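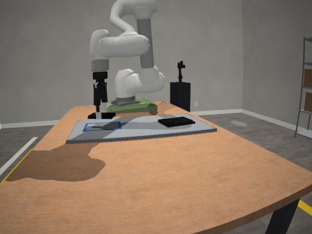

Oludine Sim Data
Data engineer, manipulation group

Notes on the rack placement set we're building in Katum. Simulated arm, parallel gripper, wood table, gray board, blue outline as the target. Short thread.

Target size is 3000 demonstrations. One demonstration is one pick, one transfer and one release inside the outline. Anything that ends with an edge over the blue line gets labeled a fail and stays in the set under its own tag.

Two flat black objects per layout. They look alike from a low camera, so the policy can't get by on "go to the dark thing." Start poses are drawn again for every run, yaw included.

Arm shadows stay on. We rendered an early batch without them and the pose estimator fell apart once they came back. Costs 7 percent more render time. Fine.

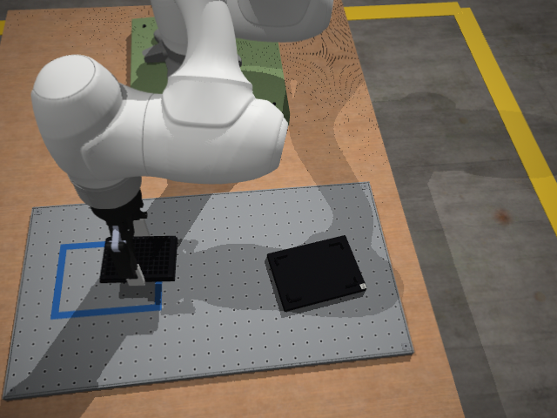

Grasp point is sampled along the long side of the rack, with extra weight on the ends. Center grasps are easy to script and we already have plenty. End grasps put more torque on the fingers in the physics step, and slip shows up there first.

Logged per step: joint positions, gripper width, object poses, contact flags. Object poses go to the grader only. The policy never gets them.

Known issue: Wuvar exports drop the contact flags if a run is paused and resumed. Affected runs are being regenerated. If you pulled the October build, check for empty contact columns before training.

Next: 6 new board positions, then 2 more lighting setups. The Radebe loader needs a schema bump first, so expect a version change.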